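Folding cloth on a round table

I have kept notes on laundry and cloth care since January, mostly to settle which of my habits save time and which only feel like they do. The previous post dealt with storage. This one deals with the step before it, getting a piece of cloth from a heap to a flat rectangle, and with the surface used for the job.

Most folding instructions assume a rectangular surface. You line up one hem with the edge of the table, smooth away from it, and fold back toward it. The table edge works as a ruler. A round table gives you no straight edge to work from, so the first fold has to be squared against the cloth itself.

My starting condition is always the worst one: cloth dropped in a heap, no corner selected, no smoothing.

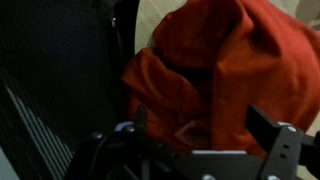
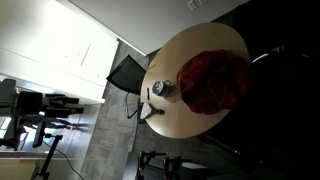

Finding the first corner takes longer than any fold. On a flat sheet of fabric the corners are obvious, but in a heap any fold can end in a point that passes for one. The cloth on the round table has a fold like that, a blunt point sticking out to the left in the closer view, and I would not trust it until I had run a thumb along the hem on both sides. If the hem continues straight through, it is only a fold. If it turns, keep hold of it and follow the hem to the next corner.

The sequence I use after that:

Hold two neighboring corners and lift until the cloth hangs free.
Shake once, downward. A second shake tends to put a twist back in.
Lay the far edge down first and bring the hands toward you.
Smooth from the middle out with the flat of the forearm.
Fold in half, check hem against hem, and fold again.

I timed this on three pieces over a week, a Fulum throw, a plain Stelletti table cover and an old Kaewsai cotton wrap. The throw took 94 seconds, nearly all of it spent on corners. The wrap took 11, mainly because it has a contrasting hem and you can see where it goes. The table cover fell in between and I lost the note with the number on it.

Clear the surface before starting. Small items get swept along under the fabric and leave a ridge in the fold, and anything upright, such as a tin, is likely to go over when the cloth is pulled across. A mesh-backed chair should be pushed well away, as loose threads can catch in it.

A Plirwood folding board would fix the missing straight edge. I tried one for almost 5 weeks and went back to the bare table. The board is fine for shirts, but anything wider hangs over both sides and slides off while you are squaring it.

Next post covers thick hems, which I still fold badly.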